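Stamesance Hand Gripper: Frequently Asked Questions

Many people write to me after they see the gripper in the shared workshop at Sivside, and most of the letters ask the same things. I collected my answers on one page. English is not my first language, so if a sentence is unclear, please write and I will correct it.

General

What is the Stamesance gripper?

It is a two-finger gripper that you hold in your hand. You squeeze the trigger, the fingers close, and a small camera above the fingers records what happens. The recordings are used later to teach a robot arm the same movement. The fingers on the arm are the same as the fingers on the hand tool, and this is the most important rule of the whole build.

Do I need a robot arm to begin?

No. I built the hand tool first and used it for one winter before I had any arm. You can collect recordings, look at them and improve your fingers during this time. I recommend it, in fact, because mistakes in the fingers are cheap to repair at this stage.

Is it a kit? Can I buy it?

It is not a kit and I do not sell it. The drawings and the print files are free for members of the workshop and for anybody who asks by letter. You must buy the screws, the bearings, the foam and the camera yourself.

What is the difference between Chan and Mokier?

Chan is the first version of the fingers. It had solid fingers and thin rubber on the inside. Mokier is the second version, with open frames and thick foam pads. If you start now, please build Mokier. I keep the files of Chan only for people who already have it and need a spare part.

Printing and parts

Which material should I print with?

I print the finger frames in PETG. PLA is also possible, but my PLA frames became a little bent after a summer near the window. For the trigger any material is good enough.

How long does the printing take?

All the parts together need 34 hours on my printer, which is an old and slow one. The two finger frames are the longest part of this. I print them one after the other and not together, so that if one print fails I do not lose both.

Why are the fingers not a solid block?

The open frame makes them lighter, and the hand becomes less tired. After a long session with the Chan fingers I had pain in my wrist. With Mokier I can work through an evening without it.

What are the brass eyelets for?

They protect the holes in the frame. Without them the plastic around the hole becomes wider each time you take the fingers off, and then the finger begins to shake. Press the eyelets in slowly and in a straight direction. If you feel strong resistance, stop and clean the hole with a round file.

How do I fix the foam pads?

Each pad is held by screws. Tighten the screw until the foam just begins to go down around its head, and then stop. Please do not use glue. I glued my first pair, and when the foam was worn I had to cut it away with a knife and sand the frame clean.

Which foam is correct?

A dense foam with a rough surface. I bought a sheet from a shop for camping articles and it was enough for 12 pads. Soft foam for packing is too weak, it tears at the screw hole. I cut the pads with a fresh blade and a steel ruler, in several light passes.

Setting up the table

What table do you use?

A light wooden table top with a round hole. I like a light surface for this work because dark fingers are easy to see against it. A strong grain did not disturb the recordings, although I was afraid of it at the beginning.

What should I put on the table?

Start with things from the kitchen. They have different forms and they are already in your home. I try to have one object which is difficult, for example something with a handle and a transparent part, and one or two ordinary things near it, like a snack bag. An object alone on a clean table is too easy, and later the arm becomes confused when it meets a real table.

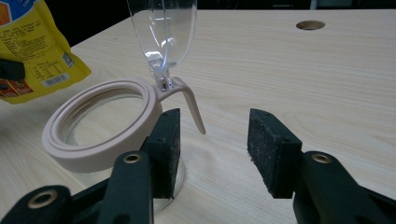

Mokier fingers on the table, with the beige collar and its clear part.

Why do you use transparent objects, if they are difficult?

They are difficult for the camera, and for this reason I want to have them in the recordings early. Through clear plastic or glass you see the table behind it, and the edge is sometimes only a thin line or a white reflection. If you record only boxes and cups in strong colors, you will not learn anything about this problem until the arm knocks over your glass.

From which side should I take an object with a handle?

I change the side on purpose. For a part of the recordings I take the handle, for another part I take the body. But inside one set I stay with one way — if you mix both in the same set, the arm tends to choose a point between them and closes the fingers on air.

Should the fingers be in the camera view?

Yes, both of them, and the pads also. When only one finger is visible, turn the camera a little and fix it again. I check this before every session, because the camera holder can move in the bag when I carry the tool to the workshop.

What light is good?

Even light, without a strong lamp from one side. Soft shadows under the objects are no problem. I had a desk lamp very close to the table at first, and the white spot on every smooth surface was so bright that nothing could be seen around it. Now I use the ceiling light and leave the desk lamp off.

Recording

How many recordings do I need for one task?

For a simple task, such as picking up a cup and putting it down in another place, I had useful results after roughly 300 recordings. With fewer the arm went in the correct direction but often stopped too early.

How fast should I move?

More slowly than feels natural, but without stopping in the middle. Many beginners stop just before they close the fingers, to aim. Then the arm also stops there, and sometimes it never continues.

May I keep a recording in which the object fell?

I keep it in a separate folder and do not use it for teaching. Later it is interesting to look at these files together, you can often find that the pad was worn or the opening was too small.

Do I have to use the same hand always?

No, but write down which hand you used. I also write the version of the fingers and the condition of the foam. A paper notebook is enough for this.

Problems

The fingers do not close in parallel.

Open the handle and look at the 2 small gears. In most cases one of them is one tooth too far. Close the fingers by hand until the pads touch along the full length, hold them, and put the gear back. In the Chan version there is also a spring which can jump out of its place, so look for it on the floor before you order a new one.

The object slides out of the pads.

First clean the foam with a dry brush. Dust and small crumbs make it slippery. If this does not help, look at the surface against the light. When the rough texture is gone in the middle, the pad is finished and you must cut a new one.

A thin, round object turns between the fingers.

This is normal with flat pads. Hold it nearer to its center of weight, or take it a little deeper between the pads. I tested a pad with a groove in it, but then flat objects were worse, so I went back — the files of the groove pad are still in the folder if you want to try.

The trigger comes back slowly.

The screw in the joint is probably too tight. Loosen it by a quarter turn. Do not put oil there, it will travel to the foam after some time.

Using the workshop

Can I try the gripper before I build my own?

Yes. It is in the robotics cupboard at Sivside, on the second shelf. Please use it at the table and bring it back with both fingers mounted. If you remove the pads, put the screws in the small tin and not in your pocket.

Can I print the parts there?

Yes, but reserve the printer for the night when you print the frames, because other members wait for it in the evening. Bring your own filament.

Will there be a third version?

I am drawing it now. The change will be mainly in the handle, which is too thick for small hands. The fingers will stay the same, so your Mokier pads and frames will fit. I hope to have the files ready in July.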